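Menamum Street Shared Kitchen
Walk-through inspection checklist, with comments
May 17, 2007
Copy to be kept in the binder by the back door. The binder is the blue one. The red one is recipes.

Items are marked OK, FIX or AGAIN. AGAIN means it was marked FIX last time and the inspector is a patient person.

SECTION A - GETTING IN AND OUT

A1. Front door opens fully from inside without a key. OK.

A2. Back door opens fully from inside without a key. AGAIN. It opens most of the way and then meets the flour. There are pallets for flour and there is a storeroom for pallets. Please introduce them.

A3. Exit signs lit. FIX. The one over the back door reads EX after dark. Tube on order from Nuttall.

A4. Aisles clear. OK on the oven side. On the sink side somebody is storing a folding table, folded, behind another folding table, also folded. Pick one.

A5. Floor mats flat at the edges. FIX. The mat in front of the dish sink has a curl in it the size of a shoe. Turn it over. If it curls the other way, throw it out.

A6. Occupancy card posted. OK. The cartoon taped over it has been moved to the left.

SECTION B - FIRE

B1. Extinguishers present, charged and tagged. Two OK, one FIX. The one beside the range has a good needle and a tag nobody could read, having been steamed for a year. New tag, and move the hook toward the door. You don't want to lean across a grease fire to get the thing that puts it out.

B2. Fire blanket in its pouch. AGAIN. It was over the dough again. I understand it is the right size. It is still the fire blanket.

B3. Hood filters clean. FIX. Left bank fine, right bank could be used to season a skillet. Soak them overnight and put them back in with the drip side down. Two of them were in upside down, so the grease has been draining onto the pilot shelf.

B4. Gas shutoff reachable and labeled. OK. Nice label.

B5. Smoke detector in storeroom. FIX. The bracket is there. The detector was in the drawer with the corn holders. New battery, back on the bracket, and if it goes off during the bagel shift, open the window.

SECTION C - ELECTRICAL

C1. Outlets near water are ground-fault protected and trip on test. OK, all 6 of them. I had to reset the clock on the microwave afterward and I believe I got it wrong.

C2. Cords in good shape. FIX. The Vimura mixer has a nick in the cord close to the plug, wrapped in masking tape. Masking tape is for masking. Mixer is tagged out until the cord is replaced, and please don't take the tag off and put it on the toaster, which is what happened last May.

C3. No extension cords in permanent use. AGAIN. The orange one behind the freezer has been painted to match the baseboard. That is about as permanent as a cord gets.

C4. Panel door closes, circuits labeled. FIX. Closes fine. Breakers are labeled "oven," "other oven," "lights (some)" and "ask." Whoever knows what "ask" does, please write it down before you move away.

C5. Countertop appliances rated for the circuit they're on. FIX. The two hot plates are 600 and 900 watts and can share an outlet with each other, but not with each other and the kettle. This explains the dark patches in last month's minutes.

SECTION D - COLD STORAGE

D1. Refrigerator at or below 40 F. OK. Read 38 at the door and 37 at the back.

D2. Freezer at or below 0 F. OK. There is a loaf in there from a previous lease.

D3. Thermometer in each unit. FIX. Second fridge has a candy thermometer. It starts at 100.

D4. Raw meat below everything else. OK, and thank you, after the talk we had.

D5. Everything labeled and dated. AGAIN. "Soup" is a label. "Soup, mine" is a longer label. Neither is a date.

D6. Door gaskets seal. FIX. Second fridge leaks at the bottom corner by the hinge. Cokurard quoted a new gasket in the spring and the quote is in the binder (blue). Until then, don't store milk on the bottom shelf.

SECTION E - KNIVES, SLICER, GLASS

E1. Knives on the rack or in the block. FIX. One was in the sink, under suds. I found it with the flat side, which was luck. Nothing sharp goes in standing water. It goes beside the sink, in view, handle toward you.

E2. Slicer guard in place, blade set to zero when idle. OK.

E3. Cut glove available. FIX. Available, singular. It's a left. Get a right.

E4. Broken glass box. OK. Empty, taped, labeled. Somebody reads these.

SECTION F - WORKTOPS, BOWLS AND SMALL WARES

F1. Counters clean, no cracks or open seams. OK except the seam by the hand sink, which wants a bead of caulk. Food-grade, not the tube left over from the bathroom.

F2. Cloths on counters changed each shift. FIX. I have no quarrel with a cloth under a bowl to stop it walking. I do have a quarrel with one that stays there until it knows everyone. Launder daily. Don't cover the whole counter with one and then roll dough on it.

F3. Bowls and plates free of chips and crazing. Mostly OK.

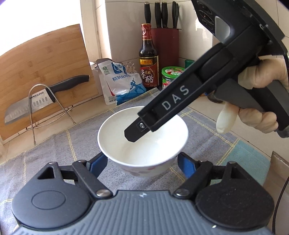
Run a fingertip around the rim and then around the foot, since most chips start at the foot and people only ever look at the rim. Anything that catches the finger goes in the broken glass box, even if it was a wedding present. I pulled three pieces off the shelf, all from the stack that gets nested wet. Dry them first and don't stack past the height of the shelf lip.

F4. Cutting boards. FIX. Green one is scored deep enough to plant. Replace it. The others can be sanded or bleached, whichever you have the patience for.

F5. Disposable gloves, more than one size. OK. Change them between jobs. Gloves keep your hands clean, and the food would like a turn too.

F6. Can opener cleaned. AGAIN. I would rather not talk about it.

SECTION G - CHEMICALS AND HAND WASHING

G1. Chemicals away from food and in their own containers. FIX. The degreaser is in a lemonade jug. It's a good strong jug. Pour it back.

G2. Sanitizer strips on hand, solution tested. OK on strength. Strips expired, order more.

G3. Hand sink has hot water, soap and paper towels. Two out of three. Towels were on top of the fridge.

G4. Hand sink used only for hands. FIX. There was a colander in it.

SECTION H - FIRST AID AND PAPER

H1. First aid kit stocked. FIX. Plenty of eye pads. No burn gel, and all the bandages left are the tiny round ones.

H2. Incident log up to date. OK, though "ouch" is not a full entry. Put where, what with, and what was done.

H3. Gas meter read and entered. OK. 2,358.

H4. Last inspection's fixes signed off. See every AGAIN above.

SUMMARY

Pass, with conditions. A2, B1, B2, C2 and C3 before the next booking. D6 whenever Cokurard picks up the phone. The rest by the end of the month.

The storeroom light was left on when I got here and I left it off.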